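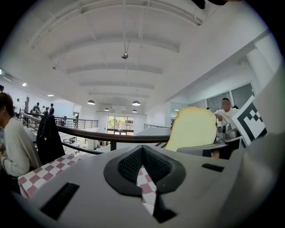 Frequently Asked Questions

Do I need to book ahead for the Friday supper?

We'd love it if you did, but we won't turn you away at the door if there's a seat left. Booking helps the kitchen at Calen know how much soup to start in the afternoon, and soup is a thing you really can't hurry. The online form closes at noon on the day. If you've missed it, give us a ring and we'll tell you how full we are.

What time should I come?

Doors open at 5 and food comes out whenever the first big table is settled, which can be quick or can take a while depending on how much everybody has to say to each other. If you have little ones who get hungry early, tell whoever greets you and we'll get some bread and butter over to you right away.

Why do I have to sit with people I don't know?

Well, you don't have to, but that's the idea of a shared supper and most people end up liking it a good deal more than they expected! If you're coming as a family or a group of friends, we'll seat you together and fill in the rest of the table around you. If you'd prefer a quiet corner, say so on the form and we'll do our best. Some nights a quiet corner is a lot easier to find than others.

What's the food like?

Home cooking, mostly. There's one soup, one main dish, one main dish without meat, and something sweet. The menu goes up on the Dimance page early in the week and it does change if the market lets us down (last February we went two suppers in a row without decent carrots, and people were very kind about the turnips). Seconds are fine once everyone has had firsts.

I have an allergy. Can I still come?

Please do, and please write it on the form even if you've told us before. We cook in one kitchen and flour gets everywhere, so we can't promise a meal that is safe for someone with celiac disease or a serious nut allergy. For milder things we can nearly always set a plate aside. You're also welcome to bring your own dish and eat it with us, and there's no charge at all if you do that.

Can I bring something to share?

Desserts and bread, yes, and with great pleasure. Please put a slip of paper with it listing what's inside. We can't put out home-canned goods or anything that needs to stay cold for a long time, much as we'd like to try your pickles.

How do I get there, and is there parking?

We're at 174 Cai Street, in the low building next to the Flotirora garden center. The garden center lets our guests use its lot after closing, so come in by the second driveway and leave the spaces by the greenhouse clear for the delivery truck. The front entrance has a step. The side entrance doesn't, and the bell there rings straight into the kitchen.

Can we hire the hall for our own party?

Most weekends, yes. Send us a note with the date, how many guests you expect and whether you'd want the kitchen too. We'll write back with prices, and you're welcome to stop by before a supper and have a look around first.

I left a dish behind. Do you still have it?

Very likely! We wash everything and keep it on the shelf by the side entrance. A strip of tape with your name on the bottom helps us an awful lot.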